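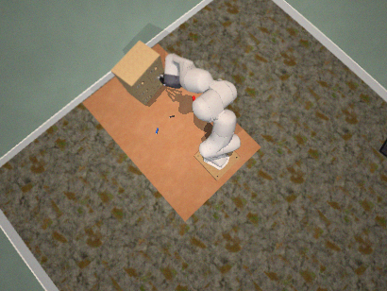
Fig. 1. Simulated bench: arm on its wooden mounting plate, drawer cabinet at the other end of the table.

Home Robotics, Session 4: Laying Out the Bench

Bring your notes from Session 3. You will need the joint limits for the Barua arm kit and the floor plan you drew of your own workspace, whether that is a spare room or a bay in the shared workshop.

By the end of the session you should have a bench model loaded in Vomier, with the arm, one piece of furniture and a few small items on the table. No timber is cut until the model has been checked. Two groups last term drilled their tabletops first and then found that the arm met its own base when it tried to reach the bottom drawers.

1. The mounting plate

Model the plate as a separate part from the tabletop. You will want to slide it about, and a plate that has been merged with the top has to be rebuilt each time. Screw holes go near the corners. Check that a driver can reach all of them with the base fitted.

Put the plate towards one end of the table and the furniture towards the other. Leave the middle clear for the small items. Turn the cabinet so its drawers face into the working area — a drawer needs room to open as well as room for the gripper in front of it.

2. The view from the wrist

Add the wrist camera before you place the small items. It has a very wide lens, so straight table edges come out curved and the corners of the picture are black. Leave the correction off for today. You need to learn what the raw view looks like, including how much of it is taken up by the gripper.
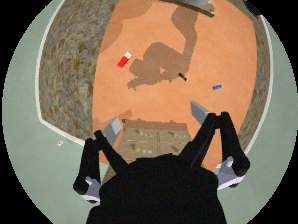 Tunotcombe workshop, June

The layout used in class has three small items: one red and white, one black and one blue. They are spaced well apart so that the fingers can come down on either side of one without touching the next. Keep your own items apart in the same way for the first exercise.

Note where the cabinet falls between the finger pads in the wrist view. Move the arm a little at a time and watch how quickly it shifts. Write down the joint angles for one position where you can see all three items and the cabinet together. Save it under the name "home view". Later sheets refer to it.

Shadows are switched on. Students often ask to turn them off, as the arm's shadow lies right across the table and makes the black item harder to pick out. Leave them on. The lamps in the Clistholm room do much the same.

3. Approaching the cabinet

Start with all six drawers closed and the gripper empty. Bring the gripper down beside the drawer face and stop short of the handles. Do this from a side camera, where you can judge the gap.
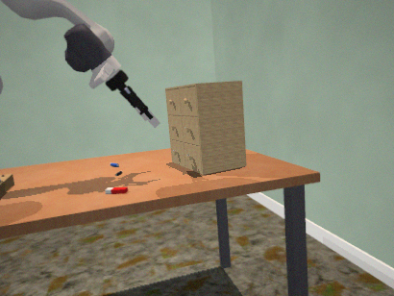 Once the gap looks right, save the pose and go back to the wrist view to compare. The two views rarely agree at the first attempt. If the wrist view shows the fingers lined up and the side view doesn't, trust the side view and adjust the wrist joint first, then the elbow.

Use 110 mm as your starting clearance and bring it down to 30 mm in small steps. Set the step limit in Vomier to 1,000 so that a bad pose stops by itself.

For next time

Hand in your saved poses and a sketch of the plate with its distance from each table edge. Those building at home should also measure the height of their real table — measure it at both ends.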